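Review: Plovitz two-arm bench unit, considered as a budget line

We bought one Plovitz unit through Vavico after comparing it with the Flurkow quote. These notes cover what the purchase order should have included and did not. Motion quality gets a short section because it affects the number of hours to plan for.

Purchase and extras

The base price covers both arms, both grippers and the controller. It does not cover spare finger sets. We ordered two, at 228 each, and I would put them on the first order to avoid a second shipping charge. The annual support plan is 1264 and starts on the delivery date, so do not take delivery before the room is ready.

Allow for cable management. The cables run outside the arms, and with a gripper up at the table edge there is a loop hanging beside it. Clips and sleeves are not in the box.

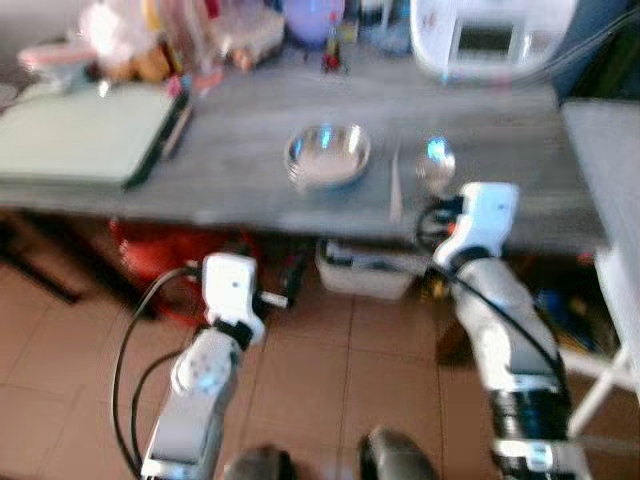
Work surface and objects

No special bench is required. We use ordinary tables on a tiled floor, with household items: a shallow metal bowl, a plastic bowl, a cup, small clear pieces. Buy duplicates of anything that can break. Clear and shiny items deserve their own line in the plan, as they pick up glare and take longer to set up. Adjustable lighting was missing from our budget and was added in September.

Check table height before ordering. Both grippers need to clear the front edge, and a rounded corner is easier to work around than a square one. Storage can stay under the table if it is kept back from the base.

Operator hours

Plan for two people during the first month. After that one is enough for routine sessions. The Sheehan training course is optional and we would skip it; the manual covers the same material in better order.

Verdict

Good value if the extras are priced at the start. The Flurkow quote was lower on hardware and higher on support, and over the period we plan for, the Plovitz unit costs less. Deduct a point for the parts list, which uses different numbers from the invoice.
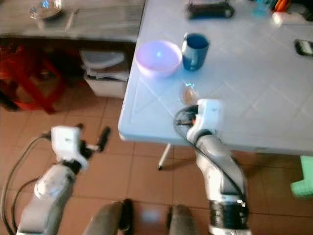
Kinga Simon

Reviewed on a purchased unit. Prices exclude tax and shipping.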